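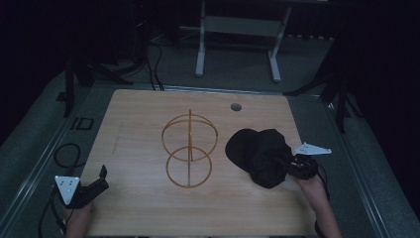

그림 1. 오른쪽 그리퍼로 모자를 파지한 상태. 왼쪽 그리퍼는 대기 위치, 링 구조물은 작업판 중앙에서 왼쪽.

양손 핸드헬드 그리퍼로 모자 씌우기 시연 데이터 수집하기
Wekitz 로봇 동아리 실습 문서 / 조작 학습반
최종 수정: 2022년 5월 1일

이 문서는 Coltemska 학생 조작 경진대회의 "변형체 걸기" 과제를 준비하는 부원용 절차서이다. 핸드헬드 그리퍼 두 개로 모자를 집어 링 구조물 상단에 씌우는 동작을 기록하고, 기록을 정제하여 학습용 묶음으로 내보내는 데까지를 다룬다. 정책 학습과 실기 로봇 이식은 별도 문서에 있다.

선수 조건: 그리퍼 안전 교육 이수, Zanen 기본 조작(세션 생성, 녹화, 재생) 가능. 터미널에서 파일을 복사하고 스크립트를 실행할 줄 알아야 한다.

목차
1. 과제 정의
2. 준비물
3. 작업대 배치
4. 마커판과 케이블 점검
5. 좌표계 보정
6. 세션 생성
7. 시연 동작
8. 초기 상태 바꾸기
9. 기록 판정
10. 정제와 내보내기
11. 문제 해결
12. 제출

1. 과제 정의

시작 상태: 모자와 링 구조물이 모두 작업판 위에 있다. 두 그리퍼는 손가락을 벌린 채 작업판 앞쪽 대기 위치에 있다.

종료 상태: 모자가 링 구조물의 위쪽에 걸려 있고, 두 그리퍼가 모두 모자와 구조물에서 떨어져 있다. 이 상태가 3초간 유지되어야 성공이다. 구조물이 넘어지거나, 모자가 한쪽으로 흘러내리거나, 그리퍼가 모자에 닿은 채로 시간이 끝나면 실패로 기록한다.

제한 시간은 에피소드당 30초이다. 대회 규정상의 제한이 아니라 반에서 정한 값이며, 숙련되면 시간이 크게 남는다. 제한 시간 안에 끝내려고 동작을 서두르지 말 것. 시간이 초과되면 중단하고 다음 에피소드로 넘어간다.

모자의 챙 방향은 채점하지 않는다. 다만 같은 세션 안에서는 챙이 작업자 쪽을 향하도록 통일한다. 방향이 섞인 세션은 내보내기 단계에서 분리해야 하므로 손이 많이 간다.

2. 준비물

- Huttunen 핸드헬드 그리퍼 좌우 한 쌍
- 그리퍼별 삼각 마커판
- 그리퍼별 케이블
- 검은색 야구 모자
- 2단 링 구조물
- 작업판이 고정된 금속 프레임 작업대
- 머리 위치 카메라
- Zanen이 설치된 수집용 PC
- 보정용 격자판
- 기록지와 필기구

모자는 동아리 비품함에 있는 것만 사용한다. 개인 모자를 쓰면 챙의 강성과 천의 두께가 달라져 기존 데이터와 합칠 수 없다. 모자를 새로 들이면 비품 번호를 부여하고 세션 메타데이터의 object_id 항목에 적는다.

링 구조물은 위아래 링이 중심봉 하나로 이어진 형태이며, 중심봉은 위쪽 링보다 더 위로 나와 있다. 사용 전에 평평한 면에 세워 흔들림을 확인한다. 손끝으로 가볍게 밀었을 때 계속 흔들리면 쓰지 않는다. 휜 부분을 손으로 펴서 쓰는 것도 금지한다. 형상이 바뀌면 이전 세션과 파지 경로가 맞지 않는다.

3. 작업대 배치

3.1 작업판 위의 물건을 모두 치우고 마른 천으로 표면을 닦는다.

3.2 링 구조물을 작업판 중앙에서 왼쪽에 세운다. 기준 자세에서는 구조물 중심봉과 작업판 앞 모서리 사이의 거리를 185mm로 맞춘다. 자는 작업판 앞 모서리에 직각으로 대고 읽는다. 기준 자세는 세션의 첫 에피소드에만 쓰고, 이후에는 8절에 따라 옮긴다.

3.3 모자를 구조물 오른쪽에 놓는다. 모양을 잡아 반듯하게 세우지 않는다. 손에서 놓은 그대로 구겨지고 기울어진 상태가 시작 상태이다. 챙과 구조물이 닿아 있으면 모자만 오른쪽으로 옮긴다.

3.4 작업대 레일 위에 공구, 컵, 휴대전화를 두지 않는다.

3.5 조명을 켜고 머리 위치 카메라의 노출을 고정한다. 자동 노출은 끈다. 검은 모자가 영상 안에서 움직이면 자동 노출값이 흔들리고, 그 결과 작업판의 밝기가 에피소드 중간에 바뀐다. 노출은 모자의 주름이 구분되는 선까지 올리되 흰 마커판이 하얗게 날아가지 않아야 한다. 두 조건이 동시에 만족되지 않으면 노출이 아니라 조명 위치를 조정한다.

4. 마커판과 케이블 점검

4.1 마커판 고정
마커판은 그리퍼 본체에 단단히 고정되어 있어야 한다. 판의 꼭짓점을 잡고 살짝 비틀어 유격을 확인한다. 유격이 느껴지면 고정 나사를 조이고 5절의 보정을 처음부터 다시 한다. 나사를 조인 뒤 보정을 생략한 세션은 전량 폐기한다.

4.2 마커판 표면
검은 점 위에 지문, 테이프 자국, 긁힘이 없는지 본다. 알코올로 닦지 말 것. 인쇄면이 번진다. 점이 손상된 판은 예비품으로 교체한다.

4.3 좌우 구분
좌우 마커판은 점 배열이 다르다. Zanen의 장치 화면에서 왼쪽 그리퍼를 들었을 때 L 표시가 움직여야 한다. R이 움직이면 판이 바뀌어 장착된 것이다. 소프트웨어에서 좌우를 교환하는 기능이 있으나 사용하지 않는다. 설정이 저장되지 않아 다음 조의 세션까지 뒤집힌 채로 기록된 사례가 있다.

4.4 케이블
오른쪽 케이블은 작업판 오른쪽 가장자리를 따라 내려보내고, 왼쪽 케이블은 작업판 왼쪽 바깥의 회색 면을 지나 레일 쪽으로 뺀다. 두 케이블이 작업판 위에서 교차하면 안 된다. 왼쪽 케이블의 여유분은 작업판 바깥에 고리 형태로 둔다. 팔을 오른쪽 끝까지 뻗었을 때 왼쪽 케이블이 당겨지지 않으면 길이가 충분하다.

4.5 손가락 개폐
좌우 그리퍼를 각각 끝까지 열고 닫는다. 장치 화면의 개폐값이 끊김 없이 변해야 한다. 값이 계단처럼 튀면 커넥터를 분리했다가 다시 꽂는다. 녹화 중에는 커넥터를 건드리지 않는다.

5. 좌표계 보정

보정은 하루에 한 번, 그리고 카메라나 작업대나 마커판을 건드린 직후에 한다.

5.1 작업판 위의 물체를 모두 내리고 보정용 격자판을 작업판 앞 모서리에 맞추어 놓는다.

5.2 Zanen에서 calib 메뉴를 열고 table을 선택한다. 격자판의 네 모서리가 모두 초록색으로 표시될 때까지 기다린 뒤 저장한다.

5.3 격자판을 치운다. 오른쪽 그리퍼를 닫고 손가락 끝을 작업판의 원점 표시에 댄다. 그 상태로 손목만 천천히 돌려 마커판이 여러 방향을 향하게 한다. 손가락 끝은 원점에서 떨어지면 안 된다. 화면의 진행 막대가 다 차면 저장한다.

5.4 왼쪽 그리퍼로 5.3을 반복한다.

5.5 두 그리퍼의 손가락 끝을 서로 맞댄다. 화면에 나오는 좌우 끝점 사이의 거리가 허용 범위 표시 안에 있으면 보정이 끝난 것이다. 범위를 벗어나면 5.3부터 다시 한다. 두 번 연속으로 벗어나면 마커판 유격을 의심하고 4.1로 돌아간다.

보정 파일은 calib 폴더에 자동으로 저장된다. 이전 파일을 지우지 말 것. 어느 세션이 어느 보정에 해당하는지 추적할 때 필요하다.

6. 세션 생성

Zanen에서 새 세션을 만들고 다음 항목을 채운다.

task: cap_on_ring
rate_hz: 30
object_id: 모자 비품 번호
fixture_id: 링 구조물 비품 번호
operator: 부원 번호
handed: right 또는 left
calib: 당일 보정 파일 이름
note: 특이 사항

operator에는 이름을 쓰지 않고 부원 번호만 쓴다. handed는 작업자의 손잡이가 아니라 모자를 처음 집는 쪽이다. 왼손잡이 부원이 오른쪽 그리퍼로 먼저 집으면 right로 적는다.

세션 이름은 자동으로 생성된 것을 그대로 둔다. 임의로 바꾸면 정제 스크립트가 파일을 찾지 못한다.

7. 시연 동작

동작은 다섯 구간으로 나눈다. 구간 표시는 나중에 스크립트가 개폐값을 보고 자동으로 붙이므로, 녹화 중에 따로 누를 것은 없다. 대신 구간 사이에서 짧게 멈추어야 한다.

7.1 접근
녹화 시작음이 울린 뒤 오른쪽 그리퍼를 모자의 오른쪽으로 가져간다. 모자 위를 가로질러 지나가지 않는다. 손가락은 미리 벌려 두고, 접근 도중에 열지 않는다.

7.2 첫 파지
모자의 부드러운 쪽을 오른쪽에서 집는다. 챙은 집지 않는다. 천이 손가락 사이로 충분히 들어온 것을 확인하고 닫는다. 손가락 끝으로 얕게 집으면 들어 올릴 때 빠진다. 반대로 너무 깊이 밀어 넣으면 손가락이 작업판을 눌러 자세 기록에 잡음이 들어간다. 이 구간에서 왼쪽 그리퍼는 앞쪽 대기 위치에서 열린 상태를 유지한다.

7.3 들기와 두 번째 파지
모자를 구조물 상단보다 높게 수직으로 든다. 멈춘 다음 왼쪽 그리퍼를 가져와 모자의 반대편 가장자리를 집는다. 양쪽 마커판이 서로를 가리지 않도록 손목 각도를 벌린다. 두 번째 파지가 끝나면 양손을 조금 벌려 모자 입구를 연다. 천이 팽팽해질 때까지 당기지 않는다.

7.4 이동과 씌우기
모자를 구조물 위로 옮기고 모자 안쪽이 중심봉 끝을 향하도록 맞춘다. 그대로 내린다. 챙이 위쪽 링에 걸리면 다시 들어 올려 방향을 고친다. 이 재시도는 실패가 아니며 그대로 녹화에 남긴다. 다만 챙으로 링을 밀어 구조물의 위치를 바꾸는 방법은 쓰지 않는다.

7.5 해제와 후퇴
왼쪽을 먼저 열고, 오른쪽을 다음에 연다. 손가락을 연 뒤 바로 당기지 말고 천이 손가락에서 떨어졌는지 확인한다. 양손을 앞쪽 대기 위치로 되돌리고 3초를 센 다음 녹화를 끝낸다.

handed가 left인 세션에서는 위 절차의 좌우를 모두 바꾼다. 3.3의 모자 위치도 구조물 왼쪽으로 바뀐다.

공통 주의 사항
- 맨손으로 모자나 구조물을 만지지 않는다. 녹화 중 손이 닿으면 그 에피소드는 폐기한다.
- 상체를 숙여 작업판을 들여다보지 않는다. 머리 위치 카메라의 시야가 흔들린다.
- 녹화 중 말하지 않는다. 실패 사유는 녹화 종료 후 기록지에 적는다.
- 손목에 피로가 오면 세션을 닫고 교대한다. 교대하면 새 세션을 만든다.

8. 초기 상태 바꾸기

같은 배치를 반복하면 정책이 위치를 외워 버린다. 에피소드마다 다음 중 하나 이상을 바꾼다.

- 링 구조물의 좌우 위치
- 링 구조물의 앞뒤 위치
- 모자의 챙 방향
- 모자의 구겨진 정도
- 구조물과 모자 사이의 간격

구조물은 작업판 밖으로 나가지 않게 하고, 작업판의 둥근 구멍 위에도 올리지 않는다. 모자 일부가 구멍을 덮는 것은 괜찮다.

Zanen의 shuffle 화면을 켜면 다음 에피소드의 배치가 개략도로 나온다. 개략도와 정확히 일치시킬 필요는 없다. 사람이 임의로 배치하면 중앙에 몰리는 경향이 있어서 쓰는 도구이므로 구역만 맞으면 된다.

모자를 일부러 뒤집어 놓는 배치는 현재 과제 범위에서 제외한다. 1월 수집분에는 뒤집힌 배치가 섞여 있으니 합칠 때 flipped 표시가 있는 에피소드를 걸러 낸다.

9. 기록 판정

에피소드가 끝날 때마다 세 가지 중 하나로 표시한다.

S: 성공. 1절의 종료 상태를 만족함.
F: 실패. 동작은 규칙대로 했으나 종료 상태를 만족하지 못함.
X: 폐기. 장비 이상, 맨손 접촉, 마커 소실, 녹화 누락.

F와 X를 혼동하지 말 것. F는 보관하여 실패 감지기 학습에 쓰고, X는 어디에도 쓰지 않는다. 구분이 애매하면 X로 표시하고 기록지에 사유를 쓴다.

조별 목표는 S 판정 400개이다. F는 개수에 포함하지 않으며 상한도 없다.

10. 정제와 내보내기

10.1 세션 폴더를 작업 폴더로 복사한다. 원본 폴더에서 스크립트를 돌리지 않는다.

10.2 점검 스크립트를 실행한다.

zanen check session_dir --task cap_on_ring

출력에서 볼 항목은 다음과 같다.

gap: 마커가 보이지 않은 구간. 짧은 것은 자동으로 보간되고 긴 것은 warn으로 표시된다.
jump: 연속한 두 표본 사이에서 위치가 비정상적으로 변한 지점. 대부분 좌우 마커판이 겹친 순간에 생긴다.
sync: 영상과 자세 기록의 시각 차이. fail이면 그 에피소드는 복구하지 않고 X로 바꾼다.

10.3 warn이 붙은 에피소드를 재생 화면에서 확인한다. gap이 접근이나 후퇴 구간에 있으면 그대로 둔다. 파지 또는 씌우기 구간에 있으면 X로 바꾼다.

10.4 앞뒤의 정지 구간을 잘라 낸다. 시작은 어느 한쪽 그리퍼가 움직이기 직전, 끝은 3초 유지가 완료된 시점이다.

zanen trim session_dir --keep-hold

keep-hold 옵션을 빠뜨리면 유지 구간까지 잘려서 성공 판정을 다시 확인할 수 없다.

10.5 내보낸다.

zanen export session_dir --labels S,F --out export_dir

10.6 내보낸 폴더에서 에피소드를 무작위로 몇 개 골라 재생한다. 손가락 개폐 시점이 영상과 맞는지 눈으로 확인한다. 한 개라도 어긋나면 제출하지 않고 장비 담당에게 세션 이름을 알린다.

11. 문제 해결

증상: 오른쪽 그리퍼로 모자를 드는 순간 R 추적이 끊긴다.
조치: 천이 마커판 앞으로 접혀 올라온 경우이다. 파지 위치를 모자 가장자리 쪽으로 옮기고 손목을 바깥으로 돌린다.

증상: 들어 올린 모자가 빙글 돌아 챙이 반대쪽으로 간다.
조치: 챙의 무게가 한쪽에 남아 생긴다. 챙과 천이 만나는 선에 가깝게 집으면 줄어든다. 챙 자체를 집으라는 뜻은 아니다.

증상: 해제할 때 구조물이 딸려 온다.
조치: 손가락이 위쪽 링까지 함께 문 것이다. 내리는 깊이를 줄인다. 이미 물었다면 열고 나서 수직으로만 후퇴한다.

증상: 보정 직후인데도 기록된 손가락 끝이 작업판 아래로 들어간다.
조치: 5.2에서 격자판이 앞 모서리에 밀착되지 않았을 가능성이 높다. table 보정만 다시 하고 5.5를 확인한다.

증상: 개폐값이 완전히 닫혀도 0이 되지 않는다.
조치: 손가락 사이에 실밥이나 먼지가 끼었는지 본다. 없으면 장치 화면에서 zero를 실행한다. 세션 도중에는 실행하지 않는다.

증상: 왼쪽 케이블이 모자 아래로 들어간다.
조치: 녹화를 끊고 X로 표시한 다음 4.4대로 다시 정리한다.

증상: 영상에서 모자가 검은 덩어리로만 보인다.
조치: 3.5를 다시 한다. 후처리로 밝기를 올리지 않는다.

12. 제출

제출물은 export 폴더, 당일 보정 파일, 기록지 스캔본이다. 공유 저장소의 cap_on_ring 아래에 조 이름으로 폴더를 만들어 올린다. 압축하지 않는다. 업로드가 끝나면 원격 쪽 파일 개수와 로컬 파일 개수를 비교한 뒤 수집 PC의 작업 폴더를 비운다. 원본 세션 폴더는 대회가 끝날 때까지 지우지 않는다.

장비 반납 시 그리퍼는 손가락을 연 상태로 보관함에 넣는다. 마커판은 분리하지 않고, 케이블은 본체에 감지 않는다.

관련 문서
- 그리퍼 손가락 패드 교체
- Zanen 설치와 계정 설정
- cap_on_ring 정책 학습 절차
- Coltemska 변형체 부문 규정 요약

변경 내역
- 7.5의 해제 순서를 왼쪽 우선으로 통일함.
- 8절에서 뒤집힌 배치를 제외함.
- 10.4에 keep-hold 옵션 설명을 추가함.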